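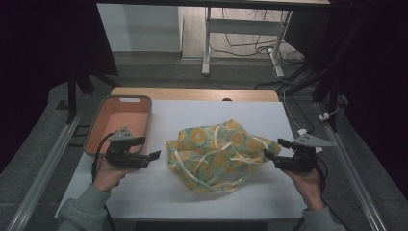
Do Foldable Shopping Bags Ever Get Folded Twice?

Sunday, May 29, 2022

My sister-in-law swears by thin fabric shopping bags, the kind that are supposed to go back into a neat little square after every trip. She has one in her purse, one in the car and one in her coat. I have several too, and mine live in a heap. The mint green one with the mustard flowers is my favorite to look at and the worst to deal with. It's so thin you can nearly see through it, the straps go wherever they like, and there isn't one stiff edge to start from.

The claim I keep reading is that folding takes seconds and saves a whole drawer. I doubt both halves of that. Santosh Nishad, who I used to work with, sent me a method where you lay the bag flat, fold it in thirds, tuck the straps in and roll from the bottom. I tried it on a hard tabletop and then on the bed. The table was better. On the bed it was hopeless, the fabric just slid along with the blanket.

My first decent one took 54 seconds, and I had to smooth it out again halfway through when I found a strap bunched up underneath. I'm told you get faster. Maybe. I did it every evening for a week and got down to 37, and I can think of other things to do with 37 seconds when there's milk to put away.

As for the drawer, a rolled bag comes undone as soon as you reach past it for the scissors. What has helped a little is a shallow plastic tray. Mine is peachy orange with a handle slot in the end, and it used to hold mail. Bags go in standing up, rolled or not, and they stay put better than they ever did in the drawer. Whether that counts as organizing I don't know. It may just be a heap with walls.

Wayne Lachance wrote in after my last post to say he hangs his on a nail by the back door and has never folded one in his life. I'm trying that in June.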